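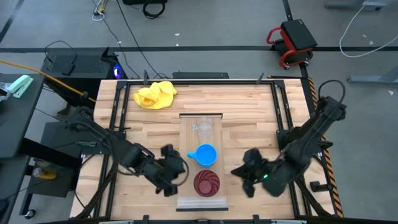
Pultetti tray station: questions after the dropped-cup fault

What happened?
On Wednesday the left arm lost grip force during a tray run at the Vornville shop and let go of a glass cup. The cup broke on the floor. There were no injuries. The station was stopped with the E-stop and locked out until the next morning.

What caused it?
A worn cable at the left wrist. The cables run along the outside of the links, and one had rubbed through where the wrist joint turns. When the arm rolled past a certain angle, the gripper lost its signal and opened.

Why didn't the software catch it?
The log shows error 3617 (gripper signal lost) 31 times in the week before the drop. Each one cleared in under a second, so the controller treated it as a warning and kept going. Warnings don't show on the operator screen – they only go to the log.

What has changed?
The wrist cable was replaced on both arms. Error 3617 now stops both arms and needs a manual reset. Cable checks used to be done every 1,088 hours of run time and are now done every 728.

Can I still run glass items?
Yes, once your station has the new controller settings. Until then use mugs and closed containers only.

Does a green light on the gripper mean it is safe to reach in?
No. The light means the gripper has power. It says nothing about whether the arm is going to move. Press the E-stop before you put a hand inside the frame, even to straighten the tray.

What do I do if an item is dropped?
Press the E-stop. Leave the arms where they are and save the log before you restart anything. Sweep up glass with a brush, and check the gripper fingers for chips.

Do other stations have the same problem?
Stations built by Rawashdeh use the same cable routing and should be checked now. The Mosovano stations run the cable inside the arm and are not affected.

How do I get a replacement cable?
Ask the Vornville parts desk for the left or right wrist kit. The two are different lengths – don't swap them.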